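Ulthorpe Color Cubes and Table Grid Kit

Item 532. Sold as a kit, or cubes and tape separately.

We have been selling the Ulthorpe cubes for a good while now, and they are still the thing people write to us about most, usually to ask whether they can have more of one color and fewer of another (yes, you can, just tell us in the order notes). They are plain, solid-colored cubes with no letters, numbers or pictures on them, and that plainness is what makes them so useful. You can sort them, line them up, move them from one square to the next, use them as markers in a game you made up that morning, or set them out as a simple pattern for somebody else to copy.

The kit came about when Dzintra Navickas, who looks after our Onis range, got tired of printed mats that curled at the corners and were always a size too small for the table. She taped down a sheet of brown kraft paper, ran blue tape over it in both directions, and had a grid that fit the table she happened to be standing at. We liked it so much that we put the paper and the tape in the box, and we have hardly changed a thing since!

What comes in the kit
Ulthorpe cubes in mixed colors, including orange, red, pink-red and purple
2 rolls of blue tape
1 roll of brown kraft paper
A folded card with 3 starter layouts
A drawstring bag for the cubes

Price: $39 for the full kit. Refill tape and paper are listed under Onis Table Supplies.

Setting up your grid
Clear the table and wipe it down, then let it dry all the way. Roll the paper out with the curl facing down and smooth it from the middle toward the edges. A few wrinkles will stay, and they do no harm. Tape the outside edges first, then run your long lines, and save the short direction for last. You can measure every square if you are that sort of person — Dzintra is, I am not — but cells judged by eye work perfectly well for most layouts. If a strip tears partway across, lay a fresh piece over the end and keep going. A slightly crooked line is still a line, and you can always peel it up and try again on a new sheet.

Make your squares comfortably bigger than the cubes, so that a cube can sit inside one with plenty of paper showing on every side. Four columns is a friendly number to begin with, and you can add more as your table allows.

Choosing colors
Orange is our favorite on brown paper, as it stands out nicely even from the far side of a big table. Purple is a close second. The red and the pink-red are near neighbors, so if your layout depends on telling colors apart quickly, you may want to use one or the other. For gentle matching practice, though, the two together are lovely.

Care
Wipe the cubes with a soft damp cloth and dry them before they go back in the bag. Please don't soak them. The paper isn't meant to last forever, so swap it out when it gets tired.

Also in this range: the Arrieta sorting trays and the Buruvar storage tub, which holds the whole kit with room to spare.

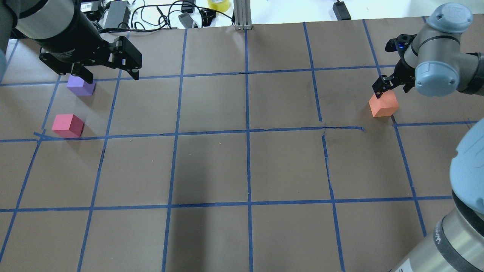
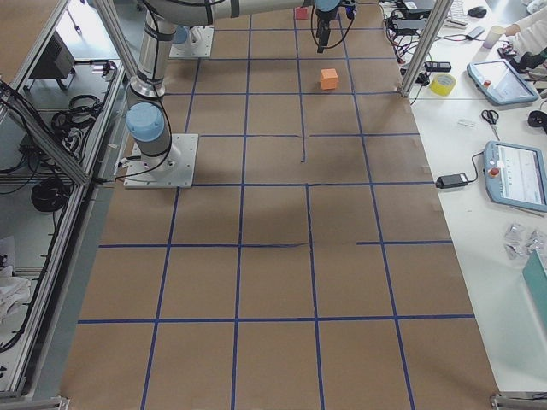
Cubes on a kraft paper and blue tape grid. Purple, pink-red and orange are out in the first photo, orange and red in the second.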